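线装到第三帖的时候

我先说我有多喜欢锥子扎透一叠纸的那一下！纸先是不肯，鼓起一个小包，然后“噗”的一声，很轻，像鱼在水底吐了个泡，锥子就过去了。我四十九岁才头一次听见这个声音，听完我在凳子上坐直了，扭头去看别人，想知道他们是不是也听见了。阿蒂夫·阿万坐在我旁边，正往自己的线上打蜡，蜡打得太多，线硬得能立起来。

“你听！”我又扎了一个。

“听见了，”他说，“你扎歪了。”

我是扎歪了。可那也是一声好听的“噗”。

事情得从外婆的本子说起。外婆在普鲁特奥住了一辈子，房子在河边，窗户朝着渡口，她每天记一笔天气，记了很多很多年，全记在一个厚本子里。本子一共264页，每页都写得满满的，连封底里面那张贴纸上都有字。她的天气不像气象台的天气。她写：“上午雾，渡船叫了三遍才敢走。”她写：“大风，床单上了邻居的梨树。”她写：“无事，晴，晴得让人想吵架。”我妈说外婆是个闷葫芦，在家里一天说不上几句话，我看了本子才知道她的话都上哪儿去了。

本子传到我手里的时候已经散了。书脊裂成两半，前头几帖挂在一根断线上，晃晃荡荡，后头的干脆用一条橡皮筋勒着，橡皮筋化了，黏在封皮上，抠都抠不下来。我把它装进一个饼干盒，坐23路车到城里，去一家叫“Relier”的装订铺。铺子的名字我念不好，进了门就没敢念，只把饼干盒往柜台上一放。

文塞斯劳·达萨打开盒子，用两根手指把本子托出来，闻了闻。他真的闻了！然后他翻到中间，看了一会儿，又翻到后头，又看了一会儿。我以为他在看纸张，后来发现他在读。他读到床单那一条，笑了。

“这个我不修，”他说。

我心里咯噔一下，问他是不是坏得太厉害。

“坏得不厉害。这个应该你来修。”他把本子放回饼干盒里，盖好盖子，推还给我，“下个星期晚上有课，还有一个位子。带围裙。”

我说我连扣子都钉不牢。他说钉扣子和这个没关系，扣子他也钉不牢，然后撩起袖口给我看，袖口上别着一枚回形针。

就这么着，一月里最冷的那几天，我系着一条印了柠檬的围裙坐到了装订课上。

头一课什么书都不碰，光折纸。你大概觉得折纸有什么好学的，我当时也这么觉得！可是纸是有纹路的，顺着纹路折，它服服帖帖，逆着纹路折，它折出来的边就毛毛的，像没睡醒的猫。达萨先生让我们把一张纸举起来，轻轻弯一弯，横着弯，再竖着弯，哪一边软，纹路就是哪一边。我弯了一下，不信，又弯了一下，信了。回家以后我把家里能弯的纸都弯了一遍，电费单，日历，药盒里的说明书，我丈夫正在看的报纸。他说：“你让我看完这一版行不行？”我说你知道你这份报纸的纹路是竖的吗！他说他不知道，他也没想过他会在这个年纪知道。

折纸用的是骨刀，一片扁扁的、磨得滑溜溜的骨头，拿在手里凉，用一会儿就跟手一样热了。我那把是铺子里借的，前头有个小豁口，用过它的人不知道有多少，豁口两边都磨圆了。我后来想买把新的，在蒂默曼斯的货架前站了半天（蒂默曼斯是城里卖纸和线的那家，门口的铃铛特别响，里头有整整一面墙的线，从蜘蛛丝那么细的一直到能拴船的），新骨刀一把一把排在盒子里，白净，整齐，没有一把有豁口。我没买。我买了一轴亚麻线和一块蜂蜡，出来的时候高兴得忘了拿找头。

第二课学扎孔，就是我开头说的那个“噗”。第三课学缝。

缝书这件事我要好好讲讲，因为我太喜欢了。一帖纸就是几张对折的纸套在一起，像几个人挨着坐。针从外头进去，顺着折缝走一段，再从里头出来，绕过一条布带，再进去。缝完一帖，放上第二帖，针接着走。到第二帖走完，要和第一帖留下的线头打个结。到第三帖走完，就没有线头可以打结了，这时候针要往下探，探到第二帖和第一帖之间，从那根连着它们的线后头钩过去，抽紧，这样第三帖就挂在前两帖身上了。这个动作有个名字，达萨先生说了一遍，我没记住，他又说了一遍，我还是没记住，我就管它叫“拉手”。以后每一帖都要跟前头那一帖拉一下手。一本书从头到尾，就是这么一帖拉着一帖拉下去的！

“别拉太紧，”达萨先生从我背后走过去，说。

“也别太松，”他又走回来，说。

阿蒂夫缝得比我快。他是烤面包的，凌晨起床，晚上来上课的时候眼皮都快合上了，手指头却醒着，又粗又稳，捏着那么小一根针，一点也不慌。他来学装订，是因为他那本配方册子给黄油浸透了，一页粘一页，前一页的黑麦面包和后一页的杏仁糕印在了一起。他怕有一天哪个徒弟照着做，做出一个四不像来。我说万一好吃呢？他想了一会儿，说：“那倒是。”

他每次来都带一个纸袋，里面是当天剩下的面包。达萨先生规定面包不许上工作台，因为有油，所以我们全站在走廊里吃，围裙上沾着浆糊，嘴里塞得满满的，谈论胶水。我从前不知道人可以这样热烈地谈论胶水！面粉调的浆糊干得慢，能让你挪一挪，改改主意；白胶干得快，容不得你后悔。达萨先生自己用的是两样掺着的，比例不肯说。阿蒂夫靠鼻子闻，猜了一个，达萨先生的脸红了一下，我们就知道他猜对了。
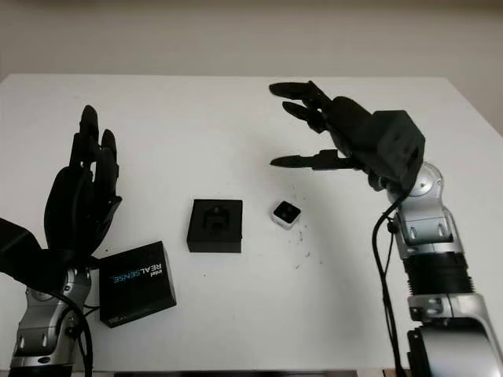
到了第四课，我终于可以拆外婆的本子。

拆书要先拆书脊。书脊上原来糊了一层布，布下面是一层纸，纸下面是胶，胶下面才是线。布已经烂了，一碰就掉渣。达萨先生教我用浆糊敷，厚厚地抹一层在书脊上，盖上塑料膜，等着，等里头的老胶慢慢喝饱了水，变软，再用骨刀的边一点点刮下来。他说急不得。我说我不急。我急得把围裙带子绕在手指头上，绕了又松，松了又绕。

等胶软了，我拿镊子去揭那层纸，本来是揭下来就扔的。纸湿了以后颜色变深，我揭开一个角，看见角上有字。

印的字。很大，很黑，只有半个。

“达萨先生！”我喊得整间屋子都回头看我。

他过来，弯下腰，眼镜推到脑门上，鼻尖快碰到书脊了。然后他叫大家都过来，一屋子人围着我和外婆的烂本子，谁也不出声。他说从前装订的人舍不得用新纸衬书脊，都是拿废纸裁成条，旧海报、旧账单、印坏了的传单，什么都有，裁成条糊上去，外面再包一层布，没人看得见。

“所以每一本旧书的背上，”我说，“都可能有别的东西？”

“可能有，可能没有。多半是账单。”

我不管多半是什么！我用镊子夹着那条纸，屏住呼吸，一毫一毫地往下揭，阿蒂夫在旁边替我举着灯，举得手都抖了也不肯换手。揭下来一整条，又窄又长，跟书脊一样宽，铺在吸水纸上。字是横着裁断的，只剩下上半截，下半截不知道去哪儿了。上半截里认得出一行，是渡船的名字，“普拉莱尔号”，后头跟着半行小字，小字的下半截也没有了，像一排人站在墙后面，只露出脑袋。

我把那些脑袋看了很久。有一个像“晚”，有一个像“唱”，也有可能是“喝”。

“唱，”阿蒂夫说。

“喝，”达萨先生说。

他们俩为这个争到关灯。

普拉莱尔号我是知道的，外婆的本子里一半的天气都和它有关系。雾大的时候它叫，风大的时候它不走，冰化了它头一个下水。我小时候坐过它一次，是它快退下来的那一年，甲板上的漆一层压一层，翘起来的地方能看见底下有绿的、红的、又是绿的。我蹲在那儿抠漆，让我妈打了一下手背。现在河上有桥了，渡口的石阶还在，夏天孩子们坐在上头晾脚。

那天晚上回到家，我不睡觉，坐在厨房里翻外婆的本子（那会儿它已经一帖一帖分开了，用干净的纸条隔着，夹在两块木板中间），我想找一条和那张海报对得上的天气。我丈夫起来喝水，看见我，问几点了。我说你先别管几点，你来帮我看看，这个字像“唱”还是像“喝”？我把描下来的字给他看。他端着水杯看了半天，说像“喝”。他说完也觉得自己是口渴的缘故，喝了水，又看了一遍，说，嗯，唱。

后来我找到了这么一条，没有写年份，夹在一堆下雨天里：

“晴转多云，夜里无风。普拉莱尔号挂了灯，声音传得很远。没有去。站在窗口，站到脚麻。”

就这么一条！下一条又是雨，又下一条是“雨，修屋檐”。我把这一条念给我妈听，在电话里念的，我妈那头静了一会儿，说：“她会唱歌的。”

我说我怎么不知道？

“她洗碗的时候唱。人一进来她就不唱了。”

我有那么多年在外婆家进进出出，把厨房门开开关关，一次都没有听见过。

接下来的那堂课我去得特别早。达萨先生还在调浆糊，我就站在他身后头讲，船上挂了灯，声音传得很远，所以那个字是唱！他不服气，说喝酒声音也传得很远。我说那你说，剩下的半截会在哪儿？

他搅了几圈浆糊，停下来。他说裁纸条的人一般是一摞一摞地裁，一张海报裁下来，够糊好几本。同一个装订匠，同一个冬天，同样的废纸。要是能找到他那时候装的别的书，说不定就有一条正好挨着我这一条。

“那装订匠是谁？”

“你看看你外婆的封底。”

封底里头，外婆写满了字的那张贴纸底下，靠近折缝的地方，有个小小的墨印，我从前一直当它是霉点。拿放大镜一看是一把骨刀，刀尖上有个豁口。

我马上把我借的那把骨刀举起来看。豁口不在同一边。我得老实交代，我失望极了，阿蒂夫安慰我说要是翻个面不就同一边了吗，我翻了个面，还真是同一边，可达萨先生说他的骨刀是跟一个做鞋的人换来的，叫我们别胡思乱想，快去缝书。

但是那个墨印他认得！他从前在普鲁特奥的图书室里修过几本地方志，里头就有这样的印子。那几本他只补了角，没有动过书脊。 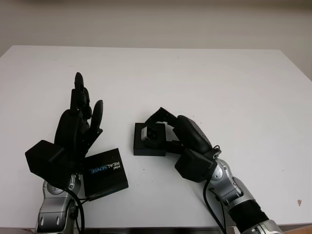 我和阿蒂夫去图书室的那一天下着小雪，雪落在河面上一点声音都没有，我们俩从车站一路走过去，走得鼻子通红，阿蒂夫怀里还抱着一袋面包，说是给管书的人的。管书的是个年轻姑娘，听我讲完来龙去脉（我讲得颠三倒四，从床单讲到胶水，又从胶水讲回床单），眼睛亮了起来，说那几本没有人借过，一年到头都在楼上，我们可以上去看，但是只能看，拆是绝对不行的。她领我们进了楼上的阅览间，里头有一张白桌子，哑光的面，灯光匀匀地照着，白里透一点灰，桌角是圆的，后头一面米白的墙，光溜溜的什么也没有，我一看就喜欢，在这样的桌子上看旧书，纸上掉一丁点碎屑都能看见。她把书给我们抱来，又放下一块泡沫垫，书要摊在垫子上，不许平着硬掰。我连连点头，把围巾摘下来塞进袖子里，怕它扫着书。

头一本没有墨印。第二本有墨印，书脊却结实得要命，布好好的，什么也瞧不见，我又高兴又着急，这个装订匠手艺也太好了！阿蒂夫把耳朵贴在书脊上。我问他听什么。他说他敲面包底就是这么听的，空不空一听就知道。

“空吗？”

“不空。烤熟了。”

第三本是一本讲河道疏浚的书，厚得像块砖，一看就是从前有人拿它垫过什么，书脊上头磨破了，布翘起来一个小舌头。我没有碰，我发誓我没有碰，我只是把脸凑过去，阿蒂夫拿手机照着光，从上头往书脊和布之间那条缝里看。里面有纸。纸上有字。又大又黑的字，半个，是下半截。

我当时就在图书室里叫出来了，叫完赶紧捂住嘴。那姑娘从楼下跑上来，以为我们把书弄坏了，我捂着嘴拼命冲她招手，让她也来看。三个人的脑袋挤在一条小缝上头，谁也看不清楚，又谁也不肯让开。

能看见的只有一小段。我把描下来的那张纸条拿出来，比着，一点一点挪。墙后头那排人的身子，慢慢和脑袋对上了。第一个对上的是“晚”。第二个就是那个字。

口字旁，右边底下是个“日”，清清楚楚的“日”。

“唱！”阿蒂夫一拍大腿，把面包袋子拍到地上去了。

我们在地上捡面包，那姑娘也蹲下来帮忙捡，捡起一个小圆的，吹了吹，问这是什么馅的。阿蒂夫说是小豆蔻的。她说图书室不能吃东西，然后把它揣进了口袋里。

再往后的字就伸到缝的深处去了，怎么照也照不着。我们能拼出来的是：普拉莱尔号，晚间，唱，后面好像是个“会”字，也好像是个“合”字，再后面就没有了。什么日子，谁来唱，唱什么，要不要票，一概不知道。要想知道就得把那块砖头拆开，那姑娘说她可以去问，可是那本书好好的，只破了一点皮，她估计没有人会同意为了一张海报去拆一本结结实实的书。我说我也不同意！我说的是真心话。我刚刚学会把书缝起来，知道一帖拉一帖要拉多久。

她想了想，又说，哪天它自己坏了，她就给我打电话。她把我的号码写在一张卡片上，卡片插在那本讲疏浚的书里，跟书一起放回了架子上。

出来的时候雪停了。我和阿蒂夫绕到渡口去看石阶，石阶上积着薄薄的一层，一个脚印也没有。外婆的窗户还在原来的地方，换了人家，窗台上摆着几盆葱。我站在石阶上朝窗户看，又跑上去从窗户底下朝河上看，想量一量声音要走多远。阿蒂夫说你站那儿，我在下面唱一句，你听听看。我说你会唱什么？他说他只会唱揉面的时候唱的那个。他就下去了，站在石阶最底下一级，清了清嗓子。

他唱得真难听！调子一会儿高一会儿低，中间还忘了词，用“嗒嗒嗒”糊弄过去。可是每一个字我都听见了，嗒嗒嗒也听见了，贴着水面过来，撞在墙上，又弹回去，比在他跟前听还要清楚。种葱的那家开了窗，一个老先生探出头来，问是谁在下面。

我说对不起，我们在做试验。

他说：“那你叫他再唱一遍，我刚才没开窗。”

阿蒂夫又唱了一遍。这回词想起来了。

之后的几个晚上我把外婆的本子缝好了。原来的针孔都还在，我照着老孔走，一个新孔也没有扎，所以一声“噗”都没有听见，针是悄悄过去的，像走一条别人早就踩好的路。缝到第三帖，该拉手了，我把针往下探，从线后头钩过来，抽紧。没有太紧，也没有太松。达萨先生从我背后走过去，什么也没说，又走回来，还是什么也没说，我乐得差点把针掉进浆糊盆里。

中间我也犯了大错，缝到后半本的时候把一帖放倒了，天地颠倒，又往上缝了一帖才看出来。拆吧！一边拆一边读那颠倒的一帖，里头有一条写的是：“冰雹，打穿了鸡棚。鸡没事，鸡很得意。”我读给大家听，全班人都停下针笑。隔壁那位修家谱的太太从此每次来都问我，鸡怎么样了？我就给她找一条有鸡的。鸡的条目还真不少，有一只活了很久，外婆叫它“会计”。

衬书脊的时候达萨先生递给我一张新纸，日本来的，很薄，很韧，我拿在手里弯了弯，横着弯，竖着弯。我问他，能不能不用这个。

“那你要用什么？”

我从包里掏出一张传单来，是阿蒂夫店里的，上头印着新出的杏仁黑麦面包（对，他真的照那两页粘在一起的配方做了，好吃得不像话，每天不到中午就卖光，我想吃还得托他留）。达萨先生把传单接过去，对着光看，弯了弯，又闻了闻。

“纸不好，”他说，“酸的。过些年要发黄发脆，把你外婆的纸也带坏。”

我有点泄气。他看看我，到里屋去翻了半天，翻出一卷纸来，是铺子里自己印东西用的，好纸，没有酸。他让阿蒂夫把传单上的字重新写一遍，写在这卷纸上，写大一点。阿蒂夫写字和他唱歌一个水平，一行字越写越往上跑，“杏仁”两个字挤在一起，“面包”又大得没边。等墨干透了，我用尺子比着，拿刀横着裁下去，一刀，正好从字的腰上过去。上半截归我，糊在外婆的书脊上，下半截归他，糊在他那本配方的书脊上。

“万一以后有人拆开呢？”阿蒂夫说。

“那他得先找到你那一本！”

“他要是以为是‘杏仁面具’怎么办？”

我们俩笑得浆糊都刷到手背上去了，达萨先生喊我们快一点，浆糊要干了。

至于那张老海报，我把揭下来的那一条洗干净，压平，做了一个小纸套，粘在封底前头，抽出来就能看。那条天气我也没有挪地方，还是夹在一堆下雨天里。我妈来我家的时候，我把本子放在她膝盖上，她先摸书脊，从上摸到下，再一页一页翻。翻到挂灯的那一条，她看了一会儿，又抽出那条纸来看那些露着脑袋的字。我去厨房烧水。水烧开以前我听见她在屋里哼什么，声音很小，没有词。我手里拿着两只杯子，站在厨房门后头，没有进去。

她哼完了一段，停下来，喊我：“茶呢？”

“来了来了！”我说。

铺子里下一期的课要教做盒子，带盖的那种，四面包布，里头还要铺一层绒。我已经报了名，位子还是原来的位子，阿蒂夫也报了，他说配方放在盒子里就不怕黄油了。我想给外婆的本子做一个，蓝布的，蒂默曼斯有一种蓝，不深不浅，跟河上雾散了以后的颜色一模一样，我已经去看过三趟了，每一趟铃铛都响得我一哆嗦。我还买了一个新本子，自己缝的那种还不够直，先用买的。昨天我在上头写了头一条：

“阴，下午出了一会儿太阳。浆糊调稀了。鸡，无。”

我丈夫看了，问我为什么要写鸡，我们家又没有鸡。我说所以我写了“无”呀！

他把笔拿过去，在下面添了一行，字很小：“晚上她又把报纸弯了一遍。”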